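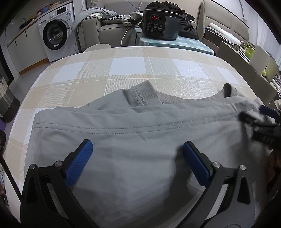

Garment handling with the hand-held grippers: two in use on a light grey top.

The Dirnstead student robotics club has now completed the first part of its folding project, and I have been asked by several members' families to set down what the work involves. I have supervised the club for three years and am glad to do so, with the caution that these are my own notes and that the club's formal report will follow in May.

The project was proposed by Vimala Pai, who is in her second year with us and leads the group of six. Her original paper asked whether a pair of simple two-fingered grippers, held and moved by a person, could be used to fold ordinary household clothing to a standard that the rest of us would accept in a drawer. The club has a longer aim of passing such movements to a machine, but it was agreed at the outset that the students should first learn the task with the tools in their own hands. I supported this decision and continue to do so.

Members practise at home between meetings. Each student signs out a pair of grippers, the blue finger pads and a printed sheet of rules. The rules are brief. The garment must begin spread out on a table. Fingers may not touch the cloth once the attempt has started. An attempt ends when the student sets both grippers down, or after 90 seconds, whichever comes first. Tablecloths are permitted, and several students prefer them, as a bare surface allows the garment to slide.

The choice of garments has occupied more of our meetings than I had foreseen. Shirts with buttons were set aside early. Tea towels were considered too easy by all except the two newest members, who were allowed to keep them for the first fortnight. The group settled on plain tops with a stitched hem and a ribbed edge, as these give the student something definite to aim for. A double-stitched hem is thicker than the cloth beside it, and the pads take hold of it with less pressure. The middle of the garment is a different matter. There the student must press the pads down on to the fabric and draw them together until a small ridge forms between them, and it is this movement which most of the group found difficult.

Tanner McKinnon was given the task of recording results. He devised a scoring sheet out of 100, with marks for the straightness of the edges, the position of the sleeves and the absence of creases. In the first round the best attempt received 60. By the fourth round Vimala had reached 80 with a short-sleeved top, and two other students had passed 70. Tanner's own marks did not improve greatly, and he has asked me to record that he is left-handed and that the sheet was designed fairly.

There was some disagreement over the pads. The earlier set, which we had bought under the name Pastska, was smooth and inclined to skate across cotton. The textured pads now in use were cut by the students from a sheet supplied by Leitner, a small firm in Pavden which has dealt with the club before. They grip well. They also gather lint, and must be wiped with a damp cloth between attempts. One student holds that the smooth pads were kinder to thin fabric, and I believe she is right, although the group voted to make the change throughout.

Sleeves remain the weakest part of the work. When one gripper is holding the body of the garment, the other must bring the sleeve across without lifting the shoulder, and the student's wrist is apt to turn at the wrong moment. Vimala has proposed that the sleeve be taken by its end and carried low over the cloth. I tried this myself one evening and achieved a result which Tanner marked with considerable restraint.

I should like to record my thanks to the families, who have given over kitchen and sitting-room tables to this project for most of the term. The next stage will introduce long sleeves and a second person, with each student holding one gripper and the pair working on the same garment. Vimala is preparing the revised rules, and a time limit has yet to be settled. Members who still have the smooth pads at home are asked to return them in the envelope provided, with their name on the front.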